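Greetings from the back half of the Skesero building, where I've spent most of April driving two robot arms around a table and (mostly) enjoying it!

Quick catch-up if you missed the last issue. We're collecting demonstrations for Plendedov, our little learning project, and the goal is 1000 good ones before summer. A person steers the arms through a task, we save the run, and the model trains on the pile. I did 41 in one morning and my shoulders let me know about it.

The current set is bottle and cups. I move the bottle around the table between runs - lying down, standing up, near the cups, way out front - so the model doesn't decide that bottles only live in one spot. Sloppy grabs get saved too, but with a tag so we can pull them out later.

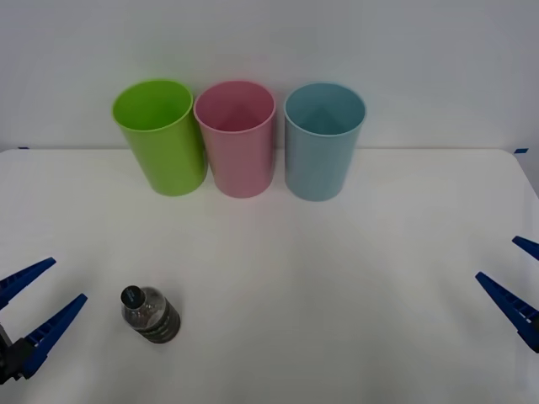 Same cups, same bottle, two cameras: 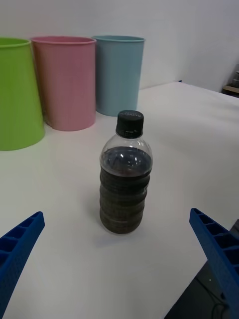

Nkrumah Owusu wrote in after the last issue to say we're tossing the wrong stuff, and that a run where the grip slips and the driver recovers is worth more than five perfect ones. I've gone back and forth on this all week. We had 18 of those sitting in the reject folder, so I've put them back in and we'll train once with them and once without.

If you'd like a turn driving, the afternoon slots after 2 are still pretty open. Wear comfy shoes, and ask me for the Londoño login before you sit down.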